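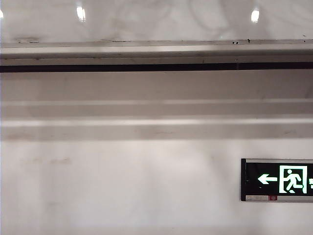
Search datasets, tags, authors
Search

# Plaltard Style Posts

Nuno Serrano
February 8, 2023

Plaltard is a collection of 1773 posts from personal fashion blogs, labeled by topic and garment type. It was built for training small text classifiers and for studying how bloggers write about clothes they own. Text only.

## Contents

Each row is one post. Files are UTF-8, tab-separated, with a header line.

- `post_id` – integer, stable across releases
- `blog_id` – integer, assigned at random
- `title` – may be empty
- `body` – plain text, line breaks replaced by a single space
- `topic` – one of 9 labels
- `garments` – zero or more of 22 labels, separated by semicolons
- `sponsored` – 0, 1 or blank

A blank in `sponsored` means the annotators could not tell. Do not read it as 0.

## Sources

Posts come from 17 blogs hosted on Awwad or Wollinby. Every author gave written permission for research use. Shop pages, giveaways and comment threads were left out before labeling. Posts shorter than three sentences were dropped, except where the title alone named a garment.

## Labeling

Two annotators labeled each post separately. Where they disagreed on `topic`, a third made the final call. For `garments` the union of both lists was kept, so expect some extra labels. The label "outerwear" covers coats, jackets and capes. Cardigans go under "knitwear" even when the author calls them jackets.

## Splits

`train.tsv`, `dev.tsv` and `test.tsv` are divided by blog. No blog appears in more than one file. If you make your own split, keep this rule – topic scores rise sharply when a writer's posts are on both sides.

## Known problems

- Winter posts outnumber summer posts.
- Menswear is thin, and all of it is from two blogs.
- Prices are left as written, with no currency conversion.
- A few posts in `dev.tsv` repeat their first paragraph. This will be fixed in the May release.
- Sizes follow US, UK or EU systems and are not marked.

## Loading

```
python load.py --split train --drop-blank-sponsored
```

The loader is the same one used for the Stistville shoe reviews, and the options match. `--lower` does not touch titles.

## Terms

Research use only. Do not try to match `blog_id` values to live sites. Removal requests go through the issue tracker, and removed rows keep their `post_id` with an empty body.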